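Quiénes somos

En Drallum probamos pinzas. Las comparamos, las llevamos al límite y contamos lo que vemos, también cuando el resultado nos contradice. Nacimos en Gretville como un taller pequeño dentro de una empresa de envasado y hoy trabajamos por cuenta propia, con 2 bancos de ensayo físicos y un entorno de simulación que crece cada mes.

Qué hacemos

Un cliente llega con una pieza y una duda: ¿dos dedos, ventosa, otra cámara, otro controlador? Montamos la tarea primero en simulación, con muebles y objetos de formas muy distintas, y después en el banco. La última campaña, Robichaud, sumó 924 agarres simulados y 613 en banco. ¡Y todavía discutimos los datos en el café!

Nos apasiona el detalle: cómo entra un bloque entre los dedos, cuánto se inclina, qué queda cerca cuando el brazo se mueve por encima de una cómoda llena de cosas. 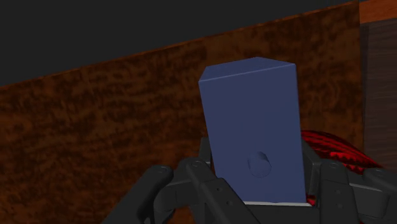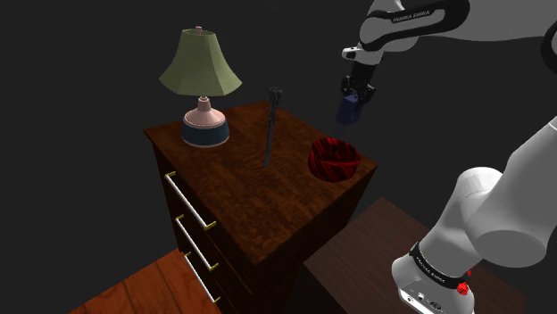 Bloque azul en la pinza, en nuestro entorno simulado

Dónde estamos

Seguimos en Gretville, y desde octubre tenemos también una sala en Gilitz —más luminosa, con sitio para visitas—. Si te interesa comparar dos pinzas o simplemente quieres ver un ensayo, escríbenos y te enseñamos el banco.

Página actualizada el 2022-05-07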